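Pirnness compares two grippers for handling of packed food

MOLTSTEAD, August 2020. Pirnness has finished the first part of a test in which two grippers are compared on the same robot arm. The test was made at the company's workshop in Moltstead and had 722 picks in total, with 5 different objects.

The objects were chosen together with Veres, a supplier of ready meals. Most difficult were those in thin plastic wrap, for which the force of the fingers must be set very low. The two-finger gripper needed 3 changes of setting before the wrapped objects were included in the count.

"We wanted to compare under equal conditions, with the same arm, the same controller and the same camera at the wrist," says Wolfram Hellwig, head of testing at Pirnness. "Only the gripper was changed."

The second part starts in September at the Nutonthorpe site, where 164 picks with a faster controller are planned. Interested companies can ask for the full table of results from the Pirnness press office.

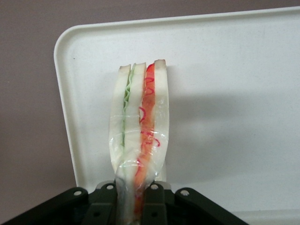
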